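Washing machine drain hose: how high should the standpipe be, and can I extend the hose?
Laundry and Plumbing > Washers and Dryers
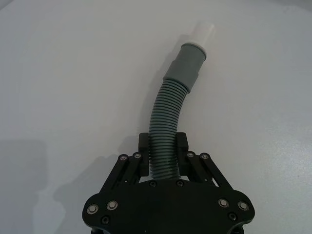 Original post
Posted by naltovar_basement, 19 Jan 2022

I am moving my washer from one side of the basement to the other and I have two things I can't get a straight answer on.

The old spot had a laundry sink and the drain hose just hooked over the edge. The new spot has no sink. There is a capped 2 inch drain coming up through the floor, with a trap already on it below the slab according to the people we bought from. My plan is to run a standpipe up from that and drop the hose in the top.

First, how tall does the standpipe need to be? The manual for the washer (a Wulix front loader, bought used, manual is a photocopy and page 14 is the one that's half missing of course) says a minimum height but I can't read the number. The house is on Nikolaidis Road if that matters for code, but the town office told me to "follow the state book" and that was the end of the call.

Second, the hose is the ribbed gray kind with a smooth cuff. It reaches the pipe only if I push the washer right up against the wall on the left, and then the lid of the utility cabinet won't open. I need 14 more inches. Can I join another piece of hose to it, or do I have to buy a longer one?

I have done some plumbing, mostly faucets and one toilet. I have a saw, primer and cement. I'd like to have it running again by the weekend. Thanks.

3 replies

millrace77
Posts: 183

Standpipe height. Most codes in the US put it somewhere between 18 and 42 inches, measured up from the trap weir. The weir is the point inside the trap where water starts to spill over toward the drain. Some places use 18 to 30. Your state book will have one of these two and it is worth looking it up before you glue anything, as an inspector will measure it.

The washer has its own requirement on top of that. Front loaders usually want the end of the hose at least 24 inches or so off the floor, and some say 30. If the hose end is too low, water siphons out of the tub while it is still filling. You'll see the machine fill and fill and never start washing, or it will throw a fill error. If the hose end is too high, the pump strains and you get water left in the bottom after the spin.

Something bothers me about your drain, though. You say the trap is below the slab. If that's right, the height from the weir is going to be more than the height above the floor, so you need to find out how deep the trap sits. Take the cap off and shine a flashlight down. If you see standing water, measure from the top of the water to the floor with a stick. Then add the part of the standpipe above the floor. Say the water is 10 inches down and you want the pipe 30 inches above the floor, that makes 40, and you would pass under one rule and fail under the other.

If there is no water in it at all, pour in a bucket and look again. A trap that has sat capped for years can dry out. If it still shows nothing, stop, because you may not have a trap there, and then sewer gas comes up into the basement. I would want to know for sure before going on what the sellers said.

Also check that the line is vented. A washer pump pushes a lot of water in a short time, and an unvented line will gurgle and sometimes pull the trap dry.

On the hose, buy the longer one. Universal drain hoses are sold in 6, 8 and 10 foot lengths and they are cheap. Splices work if they are done with the proper barbed coupler and two clamps, but the ribbed part of the hose doesn't seal on a barb. You need smooth ends on both pieces. People cut the ribbed section, stick it over a coupler and wrap it with tape, and it leaks behind the machine where you don't see it for months.

Things to get right when you put it in:

Unplug the washer and close both supply valves before you pull it out.
Have a shallow pan and towels ready. There is always water left in the hose and the pump.
Check which end fits the pump. The cuffs on the two ends are often different sizes.
Put a screw clamp on the pump end and tighten it until it is snug. You can split the cuff if you lean on it.
Don't push the other end more than 6 or 8 inches down the standpipe. If it goes too deep it can siphon.
Leave the top of the standpipe open around the hose. Don't seal it with tape or foam, it needs the air gap.
Strap the hose to the pipe so it can't jump out when the pump starts.

Run a rinse and spin with nothing in the tub and stay there to watch it.

soggyfloor
Posts: 4

I just used duct tape on mine and its been fine 4 years. Dont overthink it. The inspector never came to our place anyway.

mastis_rentals
Posts: 77

I look after the laundry rooms in the Mastis Court buildings, so I have replaced a lot of these. Agree with the first reply on nearly all of it and would not go with the tape.

Two things to add. On many front loaders the drain hose doesn't just clamp to the outside of the cabinet. It goes in through the back panel and down to the pump, and you may have to take off the lower front or rear panel to reach it. Look before you buy, as on some machines it is easier to add an extension at the outlet end with a coupler made for it. Those kits come with a length of hose that already has smooth ends, plus the clamps. For 14 inches that would be my choice if the pump is hard to get at. Put the joint up high where you can see it, not down near the floor.

The other thing is total length. Washer makers give a maximum, and going well past it makes the pump work harder. Your extra 14 inches is unlikely to matter, but don't buy the 10 foot hose and leave the rest coiled up behind the machine. A coil or a low loop holds dirty water and it starts to smell — we had that complaint all through August one year and it was extra hose every time.

If the old hose has gone stiff, replace the whole thing. Bend it in your hands and look down between the ribs for fine cracks. That's where they start.

Follow-up from naltovar_basement

Took the cap off tonight. There is water in it, 7 inches below the floor. State book says 18 to 42 from the weir, so a 30 inch pipe puts me at 37. The pump is behind the lower rear panel, four screws, not bad at all. I ordered the 8 foot hose and new clamps. Still need to find out where the vent is.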